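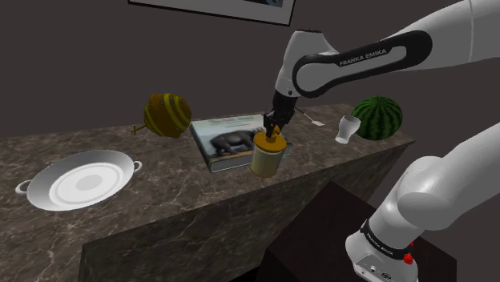 By the time I got to the Kjærgaard building, Ea Frandsen had been comparing fingertips for most of the morning, and she was so pleased to have someone to show them to that my coat stayed on for the first half hour. Fingertips, in her line of work, are the little pads that go on the end of a robot's gripper, and her team at Hudano has been trying out 3 designs in simulation before paying to have a single one made. There is a flat one, a grooved one, and a soft one that everybody calls the pillow (it has a proper part number, but I never heard anyone use it).

The test sounds simple enough to explain to a child. The simulated arm comes down over a kitchen counter, takes hold of a jar by the knob on its lid, lifts it a little and sets it down again. Each design gets 300 tries, with the jar nudged to a slightly different spot every time, and Chia-jung Wan, who wrote the controller, can tell you about nearly all the bad ones from memory.

"A knob is a rotten thing to hold," she told me, quite cheerfully. "It's small, it's round, and the whole weight of the jar is hanging under it. If you close 5 millimeters too high you've got nothing at all."

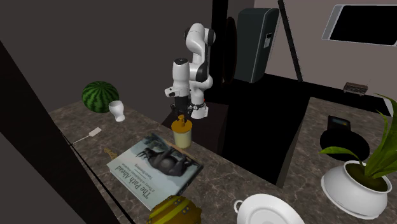 The gripper over the yellow-lidded jar in Hudano's simulated kitchen.

I had expected the softest pads to win easily, and so had Ea, who had a cake riding on it. The pillow did hold on best once it had hold, but it let the jar swing, and a swinging jar is hard to put down straight. The grooved pads were steadier and fussier, wanting the knob dead center, and the plain flat ones landed somewhere between the two, which delighted Hjalti Dalsgaard, who designed them on a train.

Then there is the matter of the cameras. Hjalti would like to add a second view, low and from the side, so the controller can judge the height of the knob better, and Chia-jung would like him to wait until she has finished with the first one! They have been having this conversation, very politely, for weeks. In August the grooved and flat pads go to Glenys Jenkins at Nendix, who will cut them for a real arm and try them on real jars, and she has already written to ask what sort of lids she ought to be buying.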